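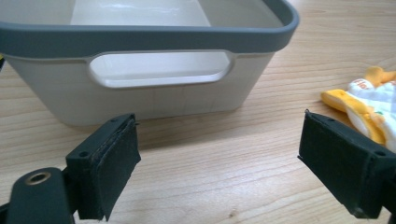

Visit report: Flelo molding plant, Sturnholm

The November open day started at the material intake. Polypropylene arrives as pellets and is stored in silos behind the main hall. Jytte Mogensen, process engineer, led our group of visitors and took questions on the floor.

Storage baskets are molded on the two larger presses. Most of the cycle is cooling time. Handle slots are formed by the tool itself, so no cutting is done afterward. Mogensen described the main defect as warp on the long walls – a slight inward bow that shows up hours after ejection. The plant keeps parts from each run on a rack overnight and gauges them the next morning. Shift records list 300 parts per run, with wall checks on the first 100.

The tool shop was the better half of the visit. A mold from the Laxdal site was open on the bench for vent cleaning, and Ditte Grímsdóttir explained how the parting line is inspected under a low side light. Regrind is limited to the darker colors.

The color lab was closed. Parking is at the north gate, and safety shoes are lent at reception in most sizes.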